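The Extension

Roos Mertens took ticket 11 and sat by the door of the Gundley permit office. She had six days left on her stay and a letter from the harbour office at Kimon saying the boat would not sail before March.

Shahnaz Sikder called her to the window. She read the letter, then the passport, then the letter again.

"You came in as a visitor," she said. "You've been working at Matubbar's."

"Mending nets. He gives me a room."

"A room counts as pay."

Roos looked at the stamp from Prillitz — blue, a little smudged — and said nothing. Shahnaz took out a second form and slid it under the glass.
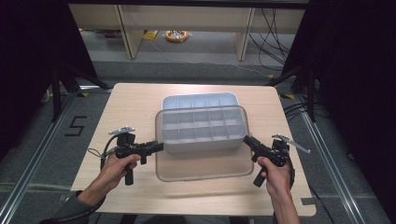
"Can I stay while they decide?"

"You can stay until the answer comes, if you hand this in before the old permit runs out."

Roos asked for a pen. She wrote her file number, 3427, in the top box and began on her name.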